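Combien coûte un bras robot ? Préparer un achat, étape par étape

Un bras robot ne s'achète pas comme un vélo. Le prix affiché dans le catalogue ne couvre que le bras.

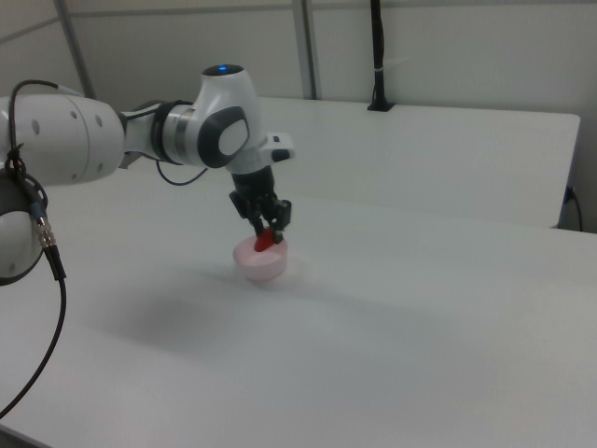

Pour le faire travailler, il faut d'autres éléments, et chacun occupe une ligne du budget. Un budget est un tableau qui indique ce que l'on compte dépenser, et pour quoi.

Le tableau commence par le travail à faire. Prendre un petit objet et le déposer dans un récipient demande peu de force mais une bonne précision. Soulever un sac de ciment demande l'inverse. Deux nombres résument ce besoin : la charge utile, c'est-à-dire la masse que le bras peut porter, et la portée, c'est-à-dire la distance qu'il peut atteindre.

Attention, la pince compte dans la charge. Si un bras porte 5 kg et que sa pince en pèse 1, il reste 4 kg pour l'objet.

Les lignes du budget

Le bras : c'est souvent la plus grosse dépense.
La pince : elle est vendue à part chez beaucoup de fabricants. Des doigts rigides conviennent aux objets durs. Pour un fruit mûr, on choisit des doigts souples ou une ventouse.
L'armoire de commande : elle contient l'électronique qui pilote les moteurs.
La table ou le socle : il doit rester stable quand le bras accélère.
Les câbles : ils doivent être assez longs pour suivre tous les mouvements, sans se coincer.
La sécurité : bouton d'arrêt d'urgence, barrières si nécessaire.
La formation : une personne doit apprendre à programmer la machine.
L'entretien : il revient chaque année.

Comparer deux offres

L'atelier Puvier hésite entre deux vendeurs. Cedera propose un bras moins cher, sans pince. Asel demande davantage, mais la pince et la formation sont comprises. L'atelier additionne toutes les lignes sur 3 ans et trouve un écart de 605 euros, en faveur d'Asel. Le bras le moins cher donnait donc le total le plus élevé.

Il faut aussi regarder le délai. Asel livre en 93 jours. Pour démarrer en janvier, la commande doit partir avant la fin de septembre - et la table doit être prête avant l'arrivée du bras.

Dernière ligne : les pièces de rechange. Les doigts d'une pince s'usent. L'atelier en prévoit un jeu supplémentaire, commandé chez Kaneko en même temps que le reste.

Mis à jour le 19 septembre 2021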